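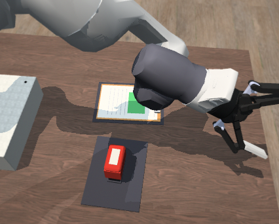

Forums > Out and About > Buying and Running > Second car, mostly for short trips

mossy_kettle
Right then, I need some opinions please. I've got my eye on an old Honda for the school run and the tip (the big car hates both). It's at Stusine in Skumalbridge, the one behind the carpet place, and they want deposit money by the weekend. It's got one careful owner in the book and a smell of dog. I quite like dogs so I'm not fussed. My sister thinks I'm mad buying anything that age!

gravelpit
Bought two from Stusine and both were fine. Haggle though, they knocked 200 quid off mine just for me standing there looking sad. Ask for the old MOT sheets as well, you learn more from those than from the salesman.

PennineBiscuit
I'd walk away. My neighbour's came from the same place and the rear arches were more filler than metal. Old cars are lovely until the first wet winter — then you're paying a welder every other month.

gravelpit
Bit harsh. Any old car round here has rusty arches, it's the salt. Mine's had one patch in all the time I've owned it.

PennineBiscuit
One patch you know of!
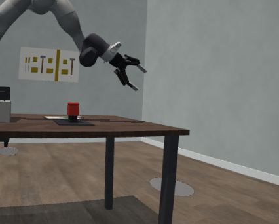 mossy_kettle
Do I need to get the cambelt done straight away if there's no receipt for it?

gravelpit
Depends on the engine, as plenty of Hondas have a chain and you'd leave that alone unless it rattles. If yours is a belt one and there's no paperwork, treat it as never done and book it in. Brulerico did mine for 300 with the water pump.

tansy_and_toast
300 at Brulerico? They quoted me a fair bit more, and then kept the car over a bank holiday. I go to the chap on the industrial estate now, cash only, lovely biscuits.

mossy_kettle
Went back for another look this morning. It's a chain, hooray! Arches are a bit bubbly on the passenger side, so PennineBiscuit gets half a point. I've offered them less and they're "having a think".

PennineBiscuit
I'll take the half. Lift the boot carpet before you hand over any money and press the floor with your thumb.

gravelpit
Agree with that one, for once. Check the spare's still in there too, mine had a bag of sand.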